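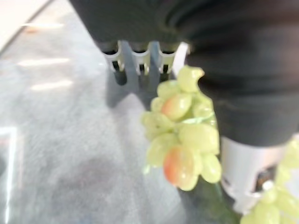 Grape evening moves to Wednesday

Dear neighbors, the table grapes on the Escombe side of the garden are ripening early this August, so we will hold our grape evening on Wednesday at 6 p.m. and not at the end of the month. Please bring your own scissors and a flat box. Grapes that lie in a deep bucket get crushed very fast, as we learned last year.

A few words about picking. Color alone does not tell you enough with the green kinds. Taste one grape from the bottom tip of the bunch — if this one is sweet, the rest is ready too. Cut the stem and hold the bunch by it, and try not to rub the skin. Do not wash the grapes before you put them in the refrigerator. They keep well for a week in a paper bag.

Mayuree Jaidee will show how she makes grape vinegar, and Gerrit Rampersad brings the small press from Grivmont. Last season we picked 171 kilos together, and over half became juice. The vines by the gate were pruned too late and carry little fruit this year, so please leave them for the birds.

Each household can take home two boxes. If you want to help with the nets on the day before, write to Ivana Saavedra or leave a note in the shed. We still need three ladders — short ones are fine.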